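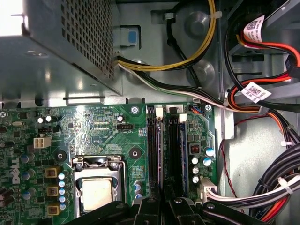

Yi-an Ko wrote in to say she has been putting off cleaning her old desktop for two winters, mostly out of fear that she would pull a plug and never work out where it went. She asked if it was worth opening the case at all, or if a vacuum over the vents would do.

It is worth opening. Vents are only the part of the dust problem that shows from outside. Fluff settles on the floor of the case, under the power supply and along the cable bundles, and a vacuum at the grille won't shift it. A tower that lives on carpet or near a dryer wants doing every December and again in winter. One that sits up on a desk can go a year.

## Before the side panel comes off

Shut the computer down properly, switch it off at the wall and pull the power lead. Hold the power button in for a few seconds afterwards. Take a photo of the back with everything still plugged in, then unplug the rest.

- Lay the tower on its side on a bench or a kitchen table, panel side up. You want to be able to reach in from both ends.
- Touch bare metal on the case before you touch anything else, and keep doing it as you go.
- Put the screws in a muffin tin or a jar lid. I use a lid from a Quispe jam jar, which is wide and shallow enough to pick screws out of.
- Keep tea and coffee on another surface altogether.

## Leave the cables as you find them

Most of the worry is about cables, and for a plain clean you don't need to unplug any on the inside. Move a bundle aside with two fingers, clean behind it and let it go back.

If something does have to come off, label it first. Data cables are the ones to watch. Several can run to the same drive cage, and colour alone won't help much when you are halfway through and the phone rings. Some come with a printed label already wrapped around them, but that is usually a part number and says nothing about which socket it belongs in. A bit of masking tape folded over like a flag, with a number in biro, and the same number on the drive end, takes a minute.

Plastic clips on the chassis are there to hold a cable out of the way. If one has popped out of its clip, press it back in. Old plastic goes brittle, so push gently.

Many boards have small print next to each header, and a fan header will often say so. A torch held low and to one side makes the lettering much easier to read than the ceiling light does.

## The cleaning, in order

1. Work from the top down. Start with the power supply and blow across the perforated side in short bursts. Don't open it and don't poke anything through the holes.
2. Hold each fan still with a finger while you blow the dust off the blades.
3. Go over the motherboard with a soft, dry paintbrush. A 60 cent one from the hardware shop in Cloltport has lasted me for years. Go lightly near the memory, and leave the processor and anything clamped over it alone.
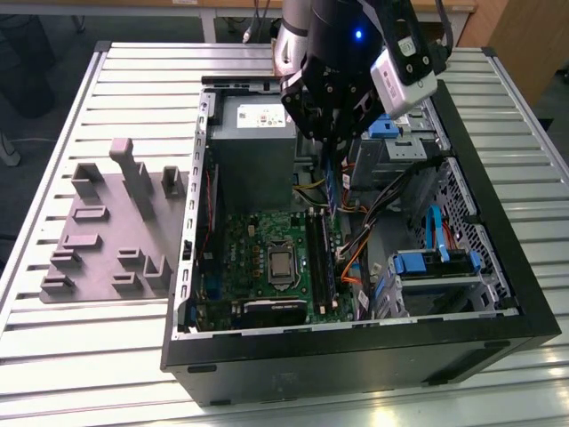

4. Brush along the top of the graphics card and into the corner beneath it, where fluff tends to sit.
5. Do the drive cage last. Coloured plastic tabs are generally release catches, so leave them shut unless you mean to take a drive out.
6. Wipe the bare metal floor of the case with a barely damp cloth, well clear of the board, and let it dry before you close up.

## Closing up

Look over every plug for one that has been nudged. Press memory and cards down lightly with a fingertip if you have knocked them. Check that no cable is resting against a fan, then refit the panel.

Ridwan Ong recommends the Trala blower over canned air - it is louder, but it doesn't run out. I still use cans, kept upright.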